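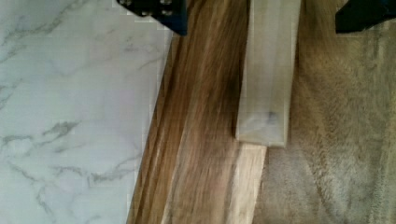 One respondent wrote that she had listened to the commentary on her favorite vampire picture so many times that the plain soundtrack now sounded empty to her, as if somebody had left the room. We kept coming back to that remark while we were reading through the replies, and it seemed a good place to begin this part of the paper, which deals with how people who buy horror films on disc use the commentary tracks that come with them.

4.2 Listening habits among disc buyers

The reader will remember from Section 3 that the survey was posted on the Jondach message board and stayed open through November, and that it drew 1,290 usable replies. From these we invited 50 people to talk with us at greater length, mostly by phone, though a few who lived near Tostero were kind enough to come and sit with us in person. Alongside the survey we worked through 300 releases from the catalogs of two labels, Pedano and Neagu, noting for each one whether it carried a commentary, who was speaking on it, and how the track was described on the back of the case. We are grateful to both labels for answering what must have seemed an endless string of fussy questions about pressings.

We had gone in with a fairly simple picture of the commentary listener. We imagined a person who watches the film first, enjoys it, and then, on the same evening or the next, goes back to hear how it was made. Some of our interviewees do exactly this, and they described it with real affection (one of them makes a fresh pot of coffee between the two viewings and will not start the second until it is ready). Many more, though, described something looser. They put the commentary on while they cook, fold shirts, or sort through bills, and they look up only when the speaker's voice changes or when a scene they love is coming. Several said they could not tell us much of what was said on a track they had played over and over, but that they would know the voices anywhere.

We have come to call this company listening, and we think it deserves to be treated as a practice in its own right. Earlier writing on disc extras has tended to treat them as a kind of lesson, a way for the buyer to learn the craft, and then to ask how well the lesson was taken in. For horror in particular that leaves out a good deal. A low-budget monster movie with three old friends chuckling over the rubber bats is offering the listener a seat on the couch, and our interviewees were quite open about wanting it. One man said that he lives alone and likes to hear people who are fond of each other talk about something silly.

Fear comes into it as well, and in a way we had not expected to hear so often. A number of interviewees told us that they use the commentary to get through films they find too frightening to watch straight. The talk lets a little light in. They can see the attic scene coming, they hear the director explain that the attic was so hot the makeup kept sliding, and the scene becomes bearable. A few had then gone on to watch the film with its own sound, having practiced, so to speak. Others never did, and felt no need to. We found this rather touching, and we would gently suggest that it complicates the usual assumption that a horror fan is somebody who is hard to scare.

The kind of speaker matters a great deal. Readers of the message board divide commentaries into those given by the people who made the film and those given by critics and historians, and they hold strong views about both. Supporters of the first kind talk about warmth, gossip, and surprise. Supporters of the second kind praise preparation, and they are quick to mention long silences on filmmaker tracks, or the habit of simply telling the listener what is happening on screen. Pedano has leaned toward the historians over the years and Neagu toward cast and crew, and our interviewees could often guess the label from a short clip of the talk alone - a sort of house accent, if you like. We did not set this up as a formal test and would not want to lean on it too heavily, but it came up too often for us to leave it out.

4.3 Where the listening happens

Because so much of the listening goes on beside some other task, we asked about rooms. The living room was the usual answer, as anyone would guess, followed by the bedroom and the kitchen. People who named the kitchen were often using an old portable player or a laptop with a disc drive, kept for that purpose long after it had been replaced for everything else. They worried about steam and grease, and about discs left out of their cases. They also told us that the picture hardly mattered to them there, and some turned the screen to the wall to save themselves from the gory parts while they were handling food.

Figure 2. Kitchen counter with a toaster oven and a bamboo drawer box.
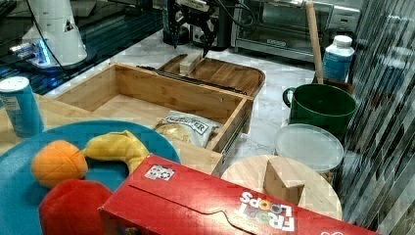
The bedroom listeners were a different group in several ways. They liked slow speakers and disliked sudden music, and they had worked out, sometimes over years, which tracks could be trusted not to jolt them awake. The board has a long and very friendly thread on this subject, in which members trade recommendations for commentaries to fall asleep to. Historians do well in it. So does one particular producer whose even, unhurried way of explaining shipping delays on a swamp picture has won him a small following, and we have to admit that after sampling the track ourselves we can see why.

What joins these rooms together is repetition. Our interviewees did not speak of commentaries as something to be finished. They went back to them the way other people go back to a radio program or an old record, and they minded very much when a new edition of a film dropped the track they knew. Complaints of this sort were among the longest replies we received. A new transfer, a better sleeve, and a freshly recorded commentary did little to console a buyer who had lost the voices that belonged to the film, and many kept both editions on the shelf for that reason alone, even when shelf space was short and somebody else in the house had begun to make remarks about it.

We should say a word about the limits of all this. The people who answered our survey were already members of a board devoted to collecting, and those who agreed to an interview were, naturally enough, the ones who enjoy talking. Casual buyers are thin on the ground in our replies, and renters are missing altogether. We also relied on what people told us about their habits, and habits that go on in the background are the hardest kind to report well. A listening diary would be the better tool, and we hope to try one with a smaller group drawn from the same board. Section 5 turns to the labels themselves and to how they decide which older tracks are worth licensing again when a title comes back into print.

Last updated: 6/7/19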